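# Lockers, shelves and what gets left in them
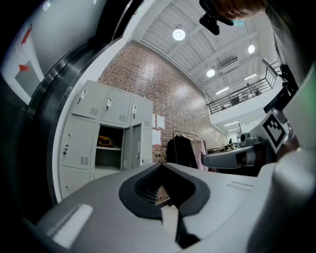
Light gray metal lockers, one compartment open, with an orange-yellow bag on the shelf inside.

The facilities manager at Cloneo has run staff storage at the company's packing site for long enough to have replaced the entire locker stock once and a good part of it twice. The site has 200 compartments across two changing rooms and a corridor. The interview took place in the smaller changing room, between shifts, and dealt mainly with doors, vents, keys and numbering.

Asked where a site should start when buying lockers, the manager began with the wall. "People send me a catalog page and ask if it's a good locker. I ask what it's going to stand against. A metal bank on a level floor, fixed to a sound wall, will outlast the people who ordered it. Put the same bank on a floor that falls toward a drain and the doors start rubbing in the first year."

The falling floor is a known problem in the larger changing room, which was a wash-down area before the conversion. The banks there stand on a steel base with adjustable feet. Each foot was set with a level placed across the base, then checked again after the lockers were bolted together. "You check it empty and you check it loaded. An empty bank tells you very little. Boots and winter coats on one side will move it."

The fixings were changed after the first installation. The original supplier, Vudorier, shipped short screws and plastic plugs, which held in the block wall but worked out of the softer brick on the corridor side. The manager's crew now drills into the brick, keeps clear of the mortar joints and uses a sleeve anchor at the top of every second locker body. Adjacent bodies are bolted to each other through the side panels at the front and back. The manager considers the side bolts the more important of the two. "The wall anchors stop it tipping. The side bolts keep the doors lined up. If you skip them you'll be adjusting hinges forever."

On doors, the manager's first concern is the hinge. The site has used two types: a continuous hinge running the full height of the door, and a pair of short knuckle hinges. The continuous type costs more and is slower to replace. It also survives people hanging on the open door while they change their shoes, which the manager described as the normal use of a locker door. "They lean on it. Everybody leans on it. You can put up a sign or you can buy the hinge. I bought the hinge."

Handles come next. The preferred pattern is a plain metal handle with a flat back plate and through-bolts. Riveted handles were tried on one order from Manole and proved awkward, as a loose rivet has to be drilled out and the paint around it suffers. With a through-bolt, one person can tighten the nut from the inside of the door in less time than it takes to fill in the repair slip. The slip is still required.

Ventilation produced the longest answer of the conversation. Louvers in the door let air through only if there is somewhere for it to leave. Many low-cost lockers have slots in the door and a solid back, a solid top and a solid base, and in the manager's view these are little better than a closed box. "Air goes in and sits there. You want a gap at the back or holes in the shelf, and you want the bank a little off the wall. Then it moves. Otherwise a damp jacket on Friday is a damp jacket on Monday, and by then it has company."

The gap behind the banks is kept open by steel spacers, cut on site. It collects dust and small objects, and it has to be vacuumed with a narrow nozzle from the end of the row. The manager accepts this as the price of a dry locker. A bank pushed tight against an outside wall in the corridor was pulled forward last February after rust appeared along the bottom of the back panels. The panels were wire-brushed, primed and painted, and the bank was set back up on spacers.

The shelf inside each compartment is another part the manager has opinions on. A fixed shelf, welded or spot-fastened, stiffens the body. A loose shelf on clips can be moved to suit a tall item. The site uses fixed shelves in the upper compartments and loose shelves in the lower ones. "Up top it's bags and lunch. A bag sits on a shelf and that's all it needs to do. Down low it's boots, and some boots are tall. I don't want to argue with a boot."

Shelf edges are folded back on themselves so that there is no raw metal at the front. This was written into the second order as a requirement. In the first batch the edges were only cut and painted, and they caught on sleeves and straps. The crew covered them with push-on rubber trim, which is still in place on the corridor lockers and has to be pushed back on from time to time.

The site's locks are key-operated cam locks, with a master key held in the supervisor's office. The manager has looked at keypad locks twice and turned them down both times. Batteries were the first objection. The second was that a keypad lock, when it fails, tends to fail shut with someone's car keys behind it. "With a cam lock I have a spare barrel in the drawer. I turn one nut, pull the cam, drop the new barrel in. Three minutes, and most of that is finding the drawer."

Spare keys hang on numbered hooks in a steel cabinet. The number on the hook is the compartment number, and the number stamped on the key is the lock number, and the two do not match. The manager confirmed that this was deliberate. A key dropped in the parking lot gives away nothing about which door it opens. The list connecting the two sets of numbers is kept on paper, in a binder, and a copy is kept elsewhere on the site.

Numbering itself went wrong once. During the refit the plates were applied in the order the banks were delivered, so the count ran left to right in one room and right to left in the other. New staff went to the wrong room with some regularity. All the plates were removed and reset to run from the door inward. The adhesive left marks on the paint, which were cleaned off with mineral spirits and a plastic scraper. A metal scraper was tried on one door first. That door has since been repainted.

Cleaning follows a fixed schedule. The outsides are wiped down every week with a mild detergent and a damp cloth, then dried. Insides are cleaned when a compartment changes hands and twice a year for everyone, with notice given in advance so that people can clear them. The manager does not allow bleach on painted steel and does not allow scouring pads on anything. Louvers are done with a soft paintbrush, top slot first, so that the dust falls onto slots that have yet to be cleaned.

Compartments left full after someone has gone are handled by a written procedure. The contents are bagged, labeled with the compartment number and the date, and stored on a rack for 3 months. Food is thrown out the same day. The rack is in a dry store and has its own log. "Bags, mostly. Bags and single gloves. People come back for a bag. I have never seen anyone come back for a glove."

Open doors are treated as a minor hazard. An open door sticks out into the aisle at about shoulder height on the upper row, and the aisle in the smaller room is narrow. The manager would like a hinge that returns the door on its own and has tested a spring version from Pitetti. It closed the door while people were still using the compartment, and complaints arrived on the first day. The test was ended. The benches in that room were moved instead, which left enough space to pass behind an open door.

Paint was the last technical subject. The site uses a light gray powder coat for the bodies and doors throughout. Several colors were proposed at the time of the refit, including a different one for each shift, and the manager argued against all of them on the basis of spare parts. With one color, any spare door fits any body and looks right. There are spare doors on a rack in the store, and small chips are touched up with a matching air-drying enamel, applied with a fine brush after the edges of the chip have been sanded.

The current cost of a replacement door, with hinge and handle fitted, was given as 200 dollars. The manager thinks this is too high and has been pricing hinges separately, with a view to fitting them in the workshop.

The next job on the list is the corridor row, where the rubber trim is due for renewal and two of the base feet need to be reset. It will be done in sections so that no one loses the use of a compartment overnight. Part number 956, the small nylon washer that sits behind the cam, has been on back order since the last delivery, and the manager asked that any other site with a box of them get in touch.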